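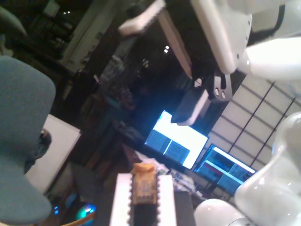

Handout 4: Notes on the Taris visit

Read before the seminar. Ruxandra Pascu's own notes from the Warnau open day are in the course folder.

Our hosts claimed 300 picks without a fault. We were shown two. Ask who chose the parts, who set them out, and who was at the keyboard while the arm moved. Zhenhua Zheng put the last question to the demonstrator and was told the system was "mostly autonomous". Write down what you think "mostly" covers.

The 2000 hours of running time on the leaflet come with no list of stoppages. Treat the figure as advertising until you see a log.

A demonstration shows that a task can be done once, by people who know the machine well, in a room they arranged. Van Loon made the same promises in March and has yet to publish any results.

For next time: 200 words on one claim you would want to test, and how. Do not quote the leaflet as evidence.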